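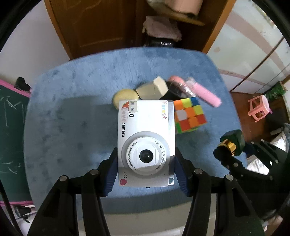
Answers to the questions we get most often about heating oil deliveries, prices and budget plans. If yours isn't covered, call the Gruvberg office or write on the back of your payment stub.

## Prices

**How is my price per gallon set?**
We start with the wholesale price we pay at the Tadon terminal on the morning your oil is loaded. To that we add our delivery margin, which covers the truck, the driver and the office. The margin is fixed for the season. The wholesale part moves every business day.

**Why did my price go up when crude oil went down?**
Heating oil is a refined product, and it follows crude only loosely over short periods. A refinery shutdown, a cold spell or low stocks at the terminal can push heating oil up in a week when crude is falling. Over a full season the two usually move in the same direction.

**Can I see the price before I order?**
Yes. The day's price is posted on the home page by 9 a.m. and is on the recorded message after hours. A will-call order is billed at the price on the day you place it, even if the truck comes later.

**Is there a discount for a large delivery?**
Orders of 142 gallons or more get the volume rate. The rate applies to the whole delivery. Two smaller deliveries can't be added together to reach it.

## Fixed-price and capped plans

**What is the difference?**
With a fixed-price plan you pay one price per gallon all season. With a capped plan you pay the daily price, but never more than the cap. The capped plan has an enrollment fee because we buy protection on those gallons ahead of time.

**When can I sign up?**
Enrollment closes at the end of October or when the gallons we have set aside are gone. Plans that started late run from January 1, 2020, and end with everyone else's in the spring.

**What happens if I use less than I signed up for?**
On the capped plan, nothing. On the fixed-price plan, unused gallons carry over for 61 days after the season ends. After that they are released, and any money you prepaid for them is credited to your account at the price you paid.

**Can I leave a plan early?**
You can, for a fee. The amount is on page 2 of your agreement. There is no fee if you sell the house, but we do need a copy of the closing statement.

## Deliveries

**How do you know when I need oil?**
For automatic customers we use daily temperatures and your past usage to estimate what is left in the tank. Please tell us if something changes – a new boiler, an addition, a wood stove, a house that will be empty for the winter.

**What is the smallest delivery you make?**
70 gallons. We will bring less in an emergency, with a short-load charge.

**Do I have to be home?**
No. The driver needs a clear path to the fill pipe and leaves the ticket at the door. Shovel the path after snow and keep dogs inside.

**I ran out. What now?**
Turn off the burner switch and call us. Don't keep pressing the reset button. If the system has to be bled and restarted, a technician will do that after the tank is filled. Automatic customers with a paid-up account aren't charged for the restart.

## Supply

**Where does the oil come from?**
Nearly all of it comes by barge to the Tadon terminal. When Tadon is short we load at Gebru, which is a longer drive and can delay routes by a day.

**Will you run out?**
We keep our own storage at the Ateo yard and fill it before winter. In a tight market we serve automatic and plan customers first, then will-call customers in the order they called. New accounts may have to wait.

**Can I burn diesel or kerosene in my tank?**
Kerosene is fine in most systems, and we recommend a blend for outdoor tanks. Highway diesel will also burn but costs more because of road tax. Never use gasoline.

## Billing

**When is payment due?**
Within 30 days of delivery, unless you are on the monthly budget plan. Budget payments are due on the first.

**Why did my budget payment change mid-season?**
We review budget accounts once each winter. If the balance is running well behind, we raise the remaining payments so you don't face one large bill in spring. You can ask us to leave the payment alone and settle the difference at the end.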